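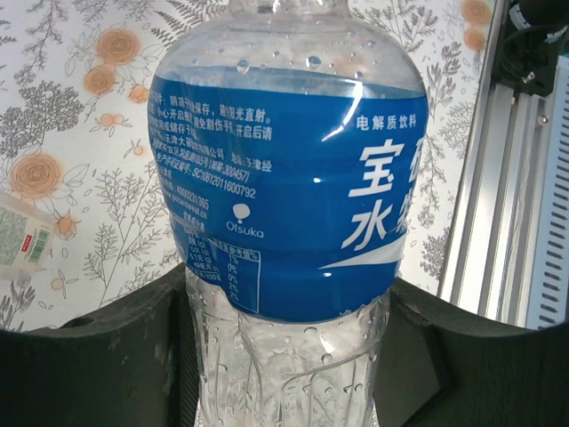 Zwischenbericht an die Förderstelle Plimard
Vorhaben: Getränkeflaschen im Haushalt — Öffnen, Sortieren, Etiketten lesen
Berichtszeitraum: bis Ende April
Verfasst von: Jae-in Bang, Projektbüro Miltum

1. Stand der Arbeiten

Im Berichtszeitraum haben wir die Flaschensammlung fertig aufgebaut. Sie umfasst jetzt 60 Flaschen aus durchsichtigem Kunststoff, die meisten mit Wasser oder mit Elektrolytgetränk. Eine davon trägt ein blaues Etikett mit dem Logo von Otsuka. Auf dem Etikett stehen Hinweise zur Lagerung und zum Öffnen in chinesischer Sprache: kühl aufbewahren, vor direkter Sonne schützen, vorsichtig öffnen. Solche Texte übersetzen wir zuerst, bevor eine Flasche in die Liste kommt. 14 Übersetzungen sind noch offen.

Das Etikett ist glänzend und spiegelt stark. Bei dieser Sorte muss man die Flasche mehrmals drehen, um alles lesen zu können. Dafür haben wir mehr Zeit gebraucht als geplant.

2. Verschlüsse

Für die Verschlüsse führen wir eine eigene Liste, mit Farbe, Durchmesser und der zugehörigen Flasche. Die Verwechslung von Deckeln war im ersten Arbeitspaket unser häufigster Fehler. Wir stellen deshalb nur noch wenige Flaschen gleichzeitig auf den Tisch und legen keinen Deckel ohne Eintrag ab.

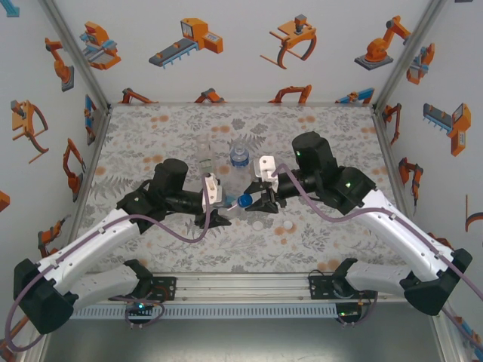 Die geblümte graue Tischdecke behalten wir bis zum Ende des Vorhabens. Die Firma Pronex hatte eine glatte weiße Unterlage vorgeschlagen, aber wir wollten einen Tisch, wie er auch in einer Wohnung stehen kann.

3. Mittel

Von der zweiten Rate sind noch 2000 Euro verfügbar. Wir bitten um Zustimmung, diesen Betrag für weitere Flaschen und für die Übersetzungen zu verwenden — die Angebote liegen als Anlage 2 bei.

4. Nächste Schritte

Die offenen Übersetzungen werden an das Büro Son gegeben. Danach beginnt die Auswertung der Deckelliste.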